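Recovering grip on a two-finger gripper: sleeves, spacing and a tabletop check

The Poven kit gripper ships with bare plastic fingers. They hold cardboard well enough and drop almost everything glossy. The fix used in our shared workshop is a soft sleeve over each finger. The job takes one evening, including the re-zero.

You need two sleeves, contact adhesive, a hex key and a caliper. Sleeve material is a matter of taste; Jurnance sells a black one precut to 49 mm, and it can be trimmed with scissors.

Removing the fingers

Power down the arm and unplug it. Open the gripper by hand to full travel. Back out the two screws at each finger base and mark the fingers L and R on the mounting face.

Fitting the sleeves

Degrease the fingers and let them dry. Trim each sleeve to 44 mm. Apply adhesive to the inner face only, wait 5 minutes, then slide the sleeve on from the tip. Any extra length goes to the base, never the tip. Creases across the pad are acceptable - they flatten under load. A fold that reaches the finger screws is not, and has to be cut back.

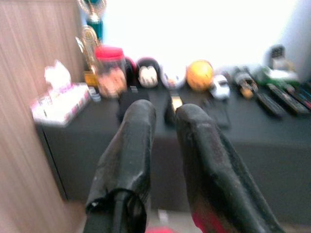
Refit the fingers and tighten the screws evenly. The closed position has changed by two sleeve thicknesses, so the old zero will stall the motor. In Dostora, open the gripper page, set the current limit to 29 percent and jog closed until the pads touch. Save that as zero. Restore the current limit afterward.

Testing

Use a table with ordinary household things on it and start with light, rigid items. Approach at low speed with the gripper fully open, stop, then descend. Lift, hold, set down. If an item rotates in the grip, the pads are not parallel; loosen one finger and shim it at the base.

The wrist camera exposure in the Obeidat driver defaults to auto. Against a bright wall or window it will wash out the far edge of the table - set it manually before recording anything.

Check the sleeves again on Thursday if you fitted them over the weekend. Adhesive creep shows up as a gap at the tip.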